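Unit 4 — Portable lighting and flexible cords
Course notes, prepared by Vaida Org. Revised November 1, 2020

4.1 Scope
Covers table and floor lamps supplied by a cord and plug. Fixed luminaires are in Unit 6.

4.2 Shade types
Drum: sides vertical or close to it. Even spread, open top and bottom. Empire: narrower at the top, more light downward. A white drum shade hides the lamp holder and scatters light in all directions, so it suits general room lighting. For desk work, use a directed fitting.

4.3 Lamp rating
Read the label on the holder. Never exceed the stated wattage, even where the shade looks large enough. An LED lamp of 8 W gives some 836 lumens in the Rebane tables (Handout 2).

4.4 Cords on the floor
Cords lying across floorboards are a trip hazard and wear at the plug end. Keep the run to the wall short. Do not coil surplus cord tightly — heat builds up in the coil. Power boards stay where they can be seen and reached. One board per outlet; boards are not chained.

4.5 Moving a lamp
Switch off, unplug, allow 30 minutes for a halogen lamp to cool. Gather the cord before lifting. Lift from the base or stem, never by the shade.
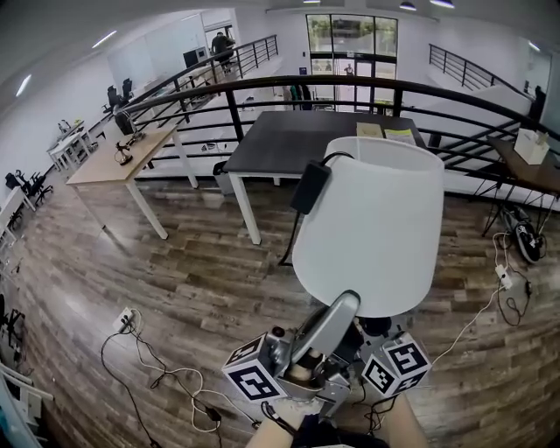 Near a mezzanine railing or a stair, set the lamp well back and route the cord away from the walking line. Side tables with thin legs need a stability check before a lamp goes on them.

4.6 Reading
Zamora, Cord Sets in Use, chapter 3. Bring the Flova worksheet to the January tutorial.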